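Sorting toy bricks by color

Sorting toy bricks by color is a tidying activity and early learning exercise in which loose building bricks are divided among several containers so that each container holds a single color. It is practiced in homes, preschools and toy libraries, both as a way of putting bricks away and as a first lesson in grouping objects by a shared property.

Background

Sorting trays and bins have long been part of nursery equipment. Among teaching materials, the Tovham guide to classroom play, compiled by Catinca Mihăilă, treats brick sorting as a table activity for small groups and recommends a mixed supply of 200 bricks for a full class set. The guide separates sorting for storage, where speed matters most, from sorting for learning, where children are encouraged to name each color before placing the brick.

Containers

Open bins are generally preferred to lidded boxes, as the contents can be seen and reached from above. Shallow plastic bins are the most common type. They are usually placed side by side in a row within easy reach of the person sorting. The Van Beek classroom set contains 72 stackable bins in mixed colors, while the smaller Banix set is intended for home use.

The color of a bin does not have to match the color of its contents. In many homes the bins are simply those at hand, and the first brick placed in each one sets the color for the rest. Teachers sometimes choose unmatched bins on purpose so that children look at the bricks and disregard the container. Others consider matching bins easier for children under three.

Method

The bricks are first spread in a single layer on a flat surface. Joined bricks are pulled apart. One color is then collected at a time, or each brick is picked up in turn and carried to its bin. Large blocks are often placed first and the smaller studded pieces added afterward. Similar shades, such as lime and dark green, may be kept together or given separate bins, depending on the number of bins available.

Blue and lime-green bricks in two orange bins, with red bricks in a green bin beside them.

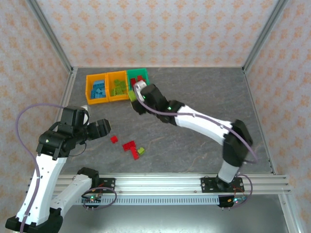 Storage and care

Sorted bins are kept on low shelves or stacked where their design allows. Plastic bricks may be washed by hand in warm water with mild soap and are left to dry fully before being returned to their bins. The Gromus storage rack holds bins at a slight forward angle, which leaves the contents visible to a seated child.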